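Backups Nobody Restores

A backup you have not restored is a guess. At Brudport we ran nightly dumps of the Pineo database for 18 months, and every job log said success. In November we tried a restore. It stopped at table 451 -- the archive was missing a log segment.

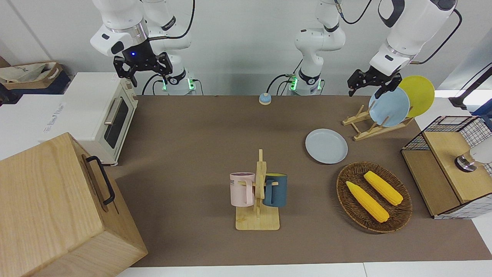
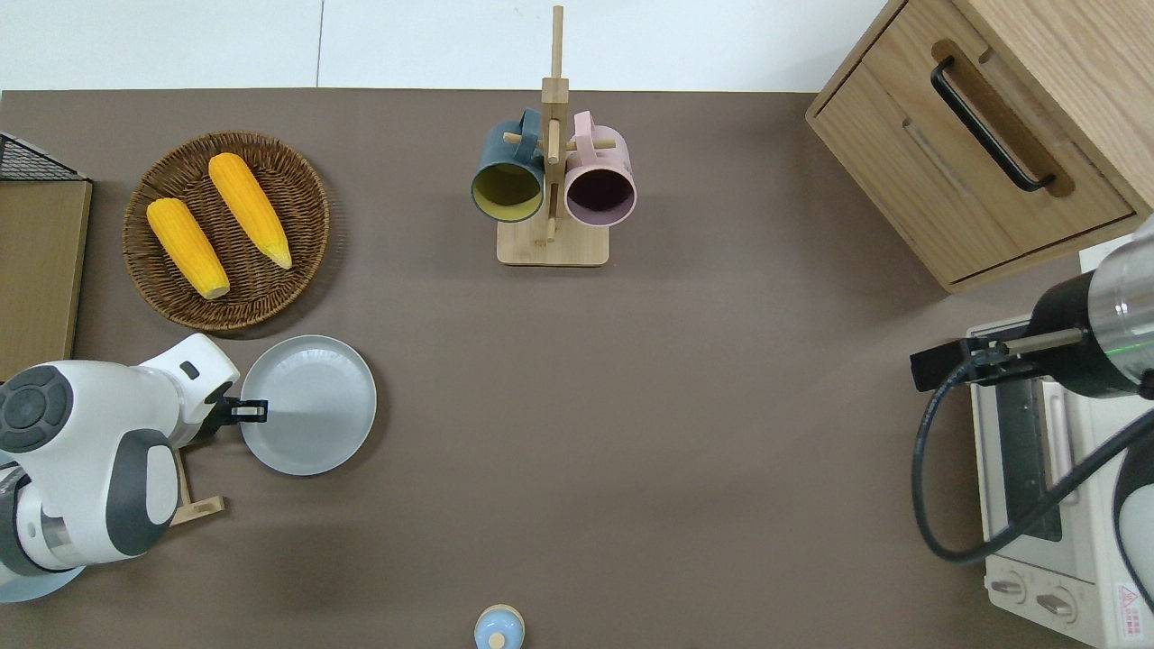
What I would change

Restore to a spare node every 30 days. Time it. Ours took over 60 minutes, and the plan allowed half that. If a vendor only offers a green check mark, ask for the restore log.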